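The quiet one in the pit

Hélène Desjardins keeps her batons in an umbrella stand. There are nine umbrellas in it as well, and she claims she has never picked up the wrong one, although she did once get as far as the stage door at Clarkanow with something that opened at the press of a button.

"It would have had more authority," she says.

We are speaking on October 28, 2021, a little over a week before she takes the Hamov Chamber Orchestra back in front of a paying audience for the first time since the hall closed. She has been its principal conductor for 19 seasons, two of which she spent mostly in her own spare bedroom conducting a laptop. The opening programme is short and has no interval, which has upset the people who come for the interval.

Meenakshi Annamalai, the orchestra's principal viola, is with us. She wasn't invited. She had come to return a score, saw the biscuits and sat down. By the end she has done a good third of the talking and I have stopped pretending this is a profile of one person.

I begin by asking what an orchestra forgets when it doesn't play together.

"How to be quiet," says Desjardins, straight away. "Loud is easy. Everyone can do loud after a long rest, they're delighted to. But a real pianissimo with thirty people in it – that takes trust. You have to believe your neighbour is also going to be brave. At the first rehearsal I asked for very soft and what I got was thirty people each waiting to see if somebody else would go first."

"I went first," says Annamalai.

"You went early."

"I went first and early."

The piece in question is the slow movement of Gristel, a new work for strings and two horns that gives the programme its name. Gristel is the village where the composer's grandmother grew up, and the score contains an instruction, over a single held note in the violas, which reads "like a shop that has closed". Annamalai has strong feelings about this.

"What sort of shop? For good, or just for lunch? It makes a difference to the bow. I wrote to ask and got a very nice reply saying it was up to me. I don't want it to be up to me. I've been a viola player my whole life, nothing has ever been up to me."

Desjardins grew up with a piano she describes as being "in the key of damp". Her father tuned it himself from a library book. She played the organ at school, badly she says, and began conducting at 17 when the choir's usual man put his back out lifting a music stand. He came back after a month and found that the altos wouldn't let him have the job.

She is asked about her beginnings a lot and has plainly grown tired of them, so I try her on practice instead. A conductor can't practise without an orchestra, I suggest, and orchestras cost money.

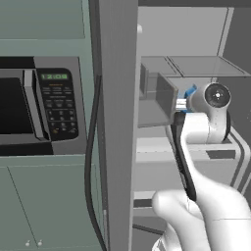 Conductors practise all the time, she tells me, and mostly in places where they ought to be doing something else. She learned the whole of the Gristel finale in her kitchen, beating time at the cupboards. The finale is in bars of seven and five with the odd three thrown in, and she got it into her arms by setting herself little races against the clock on the microwave. "It's a very good clock, the green figures on a microwave. You look up and it says 12:09, and you think, right, I'll get to the horn entry before it says 12:10. Then you look again and it's 12:14 and you're still arguing with bar forty. I have never had a teacher as strict as that." The soup, she adds, was generally a casualty.

Annamalai practises in the car. Not while driving, she is keen for me to write down. She parks by the reservoir, moves to the back seat and plays with the windows up. The sound is terrible, and she recommends it for that reason.

"If you can bear yourself in a hatchback you can bear yourself anywhere. Also the children can't find me."

Did she ever think of stopping, when the concerts did? She takes another biscuit while she considers it.

"I did stop. From January I didn't touch it for weeks. I learned to lay tiles. I'm good at it, I did my sister's bathroom and then her neighbour's. You get to the end of a day and there's a wall. You get to the end of a concert and there's a car park." She looks at the biscuit. "Then Hélène rang and asked would I come and play duets in her garden, and it was freezing, and we sounded like a gate. And I thought, well, all right."

"It was a lovely gate," says Desjardins.

The recordings they made in that time, each player alone at home and the whole thing stitched together afterwards, are still on the orchestra's website. Desjardins can't listen to them. It isn't the playing that bothers her, it's the click track, the steady tick that everyone had in their ears to keep them together.

"We were together in the way that parked cars are together. When we play properly there's a tiny give in it. The basses are a hair late, always have been, I've built a career on it. And the click took that away and the basses were on time, and I hardly knew who they were."

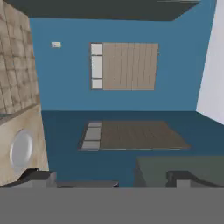 Blue wall, tan blind.

Clarkanow, where the concert is to be given, is a converted grain store with 1000 seats and an acoustic that players discuss in the way sailors discuss a stretch of coast. The brass love it. The woodwind can't hear the strings, the strings can't hear themselves, and anyone standing by the left-hand fire door can hear everything, including, Annamalai says, what the second desk of cellos think of the tempo. New panels have gone up over the platform since the orchestra was last in. Neither of them has played under the panels yet. Both have already decided what they think.

"They'll be too kind," says Desjardins. "Panels are always too kind."

"I'd like some kindness," says Annamalai. "I've got a held note that's a shop."

The other half of the programme is the suite from Nam, a ballet that ran for five nights when it was new and has hardly been danced since. Desjardins found the parts in a box under a staircase, with coffee rings on them and, in the second bassoon, a long and quite well-informed complaint about the choreographer. She has spent what she calls an indecent amount of time correcting the wrong notes. Her list ran to 3240 separate queries, from missing accents to a page of the harp part that turned out to belong to a different ballet altogether.

I ask what the harpist had been expected to do with that page.

"Play it, I think. And the sad thing is that it fits. I tried it at the piano and it fits rather well. I had a bad night over whether to leave it in."

Did she leave it in?

"Come to the concert."

She is less playful about what comes after. The season beyond Christmas has been announced with gaps in it, evenings when the hall is booked and the music isn't settled. Some of the regular players have moved away, and one of the horns is now a full-time beekeeper and will only do matinees. Desjardins wants to do more new work and smaller pieces, and she'd like to go out to the towns along the estuary that used to get a visit every spring and now don't get one. She has an idea for a programme in which the players sit among the audience. Annamalai, hearing about this for what seems to be the first time, puts down her cup.

"Among them? With their coats?"

"Beside them."

"What if one of them talks to me?"

"Then you'll answer. Quietly."

There's a longish silence, in which I suspect a viola section is being defended. Then they are off on bowings, and I may as well not be in the room. Should the phrase at letter K start on an up bow or a down bow? It is a question on which they have disagreed, they tell me with some pride, for as long as they've known each other. The argument involves singing, and a pencil stands in for the bow. It goes on for long enough that my tea gets a skin on it. The down bow appears to win, and then Annamalai says she'll be doing it up bow on the night regardless, and that at that volume there isn't a soul in the hall who could tell.

"I'll be able to tell," says Desjardins. "I'll be facing you."

On the way out I'm shown the umbrella stand. The batons are at the back, five of them, pale and rather chewed at the handle end. She picks one out to show me the balance of it and hands it over, and I give it a cautious wave in the hall, and Annamalai, who has her coat half on, comes in on the second beat with the viola tune from Nam, sung through a mouthful of biscuit, slightly early.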